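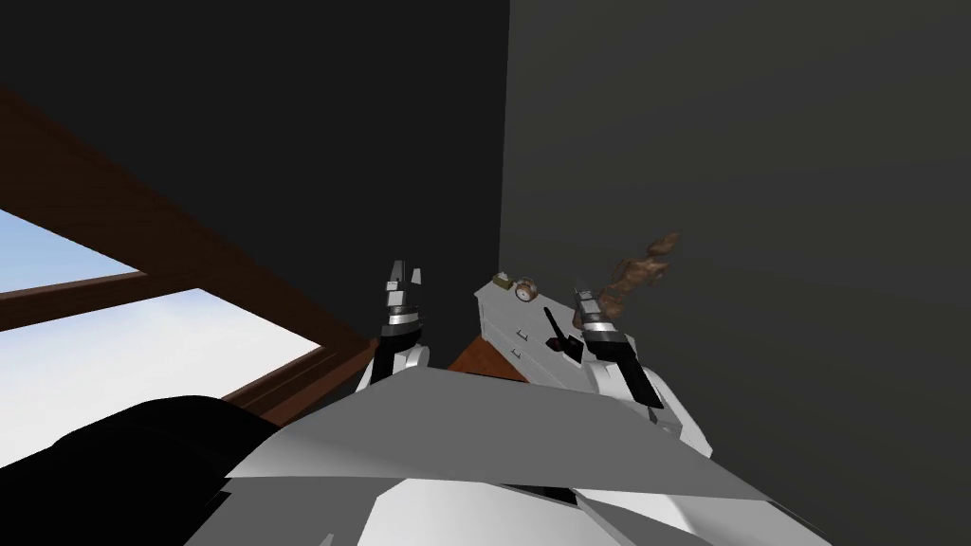
Stendmont Community Chorus – do we really need folders?

altoish
Got the June letter. Everyone must now buy the black Sarkar folder and hold it at the same height. I have sung in this choir for 168 rehearsals and my old binder has never once come in early. The tenors can't say that.

lanying_ye
It's one folder, altoish. From the audience we look like a yard sale.

bassment_dweller
Agree with Lanying. Also the old binders click. You can hear all of them during the quiet bit of the Derilano.

altoish
There is no quiet bit of the Derilano. There's a bit where the basses get lost. 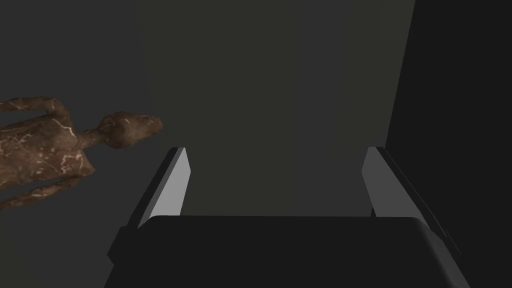
Anyway, my real gripe is the cost on top of dues. New people in Carkville already pay for the score, and we say "no audition, no fee" on the poster – then hand them a shopping list.

Anjana Patwary
I wrote the letter, so hello. There are 8 spare folders in the music cupboard for anyone who'd like to borrow one. That was in paragraph four.

altoish
Nobody in the alto section made it to paragraph four.

second_sop_sue
I did. I still don't like the same-height rule. I'm five foot nothing and stand behind Greg.

Anjana Patwary
Fair. Chin height, your own chin. And please bring a pencil.

bassment_dweller
What's the pencil for?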